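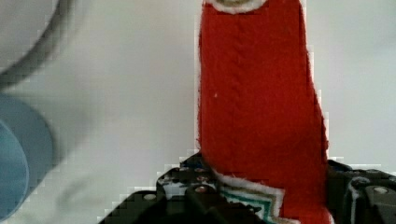

By the Welcome Desk at Thambiah House, Kunham | Last updated 03/12/2023

Community > New Arrivals > Frequently Asked Questions

Search this site Enter keyword Go

Your First Year in Kunham: Questions We Hear Most

Welcome, and we do mean it! If you've found this page you have probably just landed, or you're still overseas with a visa grant letter and a long list, or you have a cousin on the way and want to be ready for them. Most of us on the desk came here from somewhere else too, so please don't feel that any question is too small. These are the ones that come up again and again, in no special order.

Do I have to be a permanent resident to use the Welcome Desk?

No. We see permanent residents, students, partners on temporary visas, people on working holidays, grandparents over for a few months and the occasional Aussie who has moved up from the city and feels just as lost as everyone else. We don't ask to see your visa. If you need advice about the visa itself we have to send you on to a registered migration agent, because we aren't allowed to give it (and you wouldn't want ours anyway).

Where are you, and how do I get there without a car?

We're at 43 Mill Street, Kunham, in the old weatherboard place with the ramp at the side. The 59 bus from Treradach stops almost at the gate. It does not run very often in the middle of the day, so check the timetable before you leave the house, and if you've just missed one the bakery across the road is a perfectly good place to wait. There is parking behind the building, though it fills up on market mornings.

What should I do in my first week?

Get a phone number first. Everything else seems to ask for one - the bank, the school, the real estate agent, the doctor's receptionist. After that we'd suggest a bank account, then applying for your tax file number, then Medicare if your visa lets you enrol. Keep your passport and your rental or hostel address handy, as you'll be writing them down over and over. And do try to have a walk around the lake at some point during that week. People arrive so worn out from packing and goodbyes, and they go straight into paperwork, and it's a lovely lake.

How hard is it to find a rental?

We'd love to say it's easy. It isn't, particularly when you have no rental history in Australia, and some very capable families have needed a good few weeks. What seems to help is putting together one folder with your ID, payslips or a letter from your employer, a reference from a former landlord (an overseas one is fine, translated if need be) and a short letter about your household. Go to the inspection in person if you can. Please don't send anyone a bond for a place that neither you nor a friend has walked through, however nice the photos are and however friendly the emails. Treradach is usually a bit cheaper than Kunham and the primary school there has a very good name.

Can you help with money for a bond?

We can't give grants. We do run a small no-interest loan called the Ostska Fund, which lends between $300 and $2000 for bonds, whitegoods, car registration and that sort of thing. You pay it back a little each fortnight at an amount we work out together over a cuppa. Bring your most recent bank statement and something that shows your address. Decisions take a few days, longer over the Christmas break.

My children don't speak English yet. Will they cope at school?

They nearly always do, and faster than their parents, which can be its own kind of heartache! Ring the school office and ask what English language support they have, and ask for an interpreter for the enrolment meeting if you'd like one. Don't stop speaking your own language at home. We hear from parents who switched to English at the dinner table thinking it was the right thing to do, and a few years on the kids can't chat with their nana on the phone.

Is there anything for little ones who aren't at school?
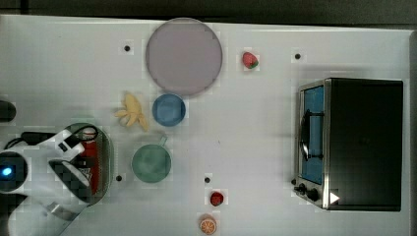

Two-Language Playgroup meets every week in term time, for children under five and whichever grown-up they bring along. It's free and you don't need to book. We sing a bit, we have morning tea, and a good part of the session is pretend cooking and shopping, with each family using its own language first and English second. It's surprising how far you get with a pinkish plate, a blue bowl, a bunch of yellow toy bananas and a little red strawberry; once a child has asked for the banana in two languages and been told it costs a thousand dollars, the grown-ups are usually talking to each other as well. Please bring a hat, a water bottle and a piece of fruit to share (the real kind). Nut-free, please.

Will anyone recognise my qualifications?

It depends very much on the job. Nursing, teaching and the electrical trades all have their own assessing bodies, with their own forms and fees, and it's worth starting before you leave home if you still can, simply because it is much easier to get a stamp from your old university when you're in the same city. For work that isn't regulated, employers mostly want to see local experience. We can look over your resume and help you set it out the way they like it here, which tends to be shorter and plainer than people expect.

I'm homesick. Is that normal after this long?

Yes, after any length of time. Quite often it turns up months in, when the busy part is over and the phone calls home have dropped off a bit. Come to the shared lunch on the first market day of the month, bring a dish or don't, and sit with whoever you like. If it feels heavier than homesickness, tell us quietly, or tell your GP. We can help you make the appointment and ask for an interpreter.

When does the next newcomers' course start?

April. It runs for six weeks and goes over renting, driving, work rights, bin nights and what on earth "bring a plate" means (put food on it!). Put your name down at the desk, as the room isn't large.

Contact us | © Thambiah House, Kunham | Back to top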